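She had the kettle on before I got my coat off, and she wanted to talk about memory. Computer memory, that is - she runs the repair bench at Hastcombe, where old office desktops go to be made useful again, and she's been at it for 7 years.

"People bring in a tower and tell me it's dead," she said. "I ask how much RAM it has and they look at me like I asked for its blood type!"

Last year the bench sent 329 desktops back out the door, most of them to families around Plirneck. I figured the secret would be fancy new parts, but no. "Lay it on its side, take the panel off, and look," she told me. "I always look at the memory first. Pull it, clean the contacts, put it back. You'd be amazed."

Does she have a favorite kind of machine? Oh, she does (I got a good ten minutes on this). She loves the big old office towers with colored plastic on anything you're meant to pull. "Whoever thought of blue tabs on the drives, I'd buy them lunch. Some of the newer ones, I need three screwdrivers and a nap."

The oldest one she's kept going dates from 2000 and still prints labels for a seed shop in Prurano. She won't let them replace it. I asked what beginners get wrong and she didn't even pause. "They push on one end of the stick. Both ends, even pressure, and wait for the clips. If you're leaning on it, stop - you've got it backwards."

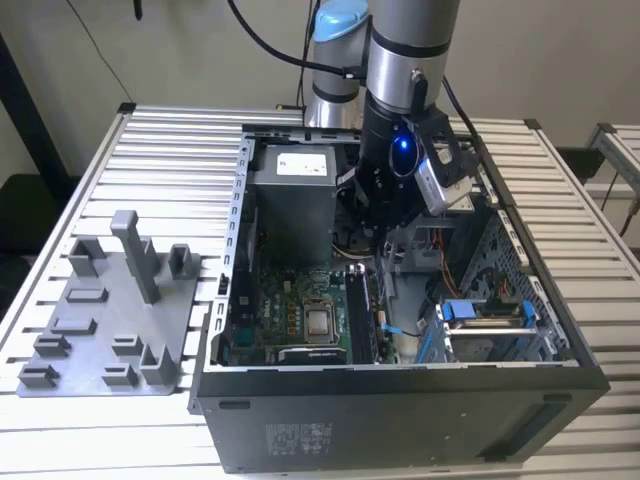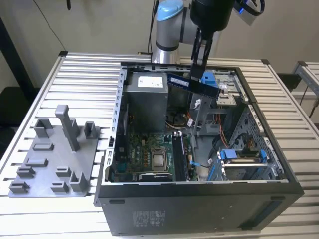
Desktop towers get opened up on their sides, with the motherboard and drive cage in easy reach.

She had another tower waiting, so I finished my tea and let her get to it.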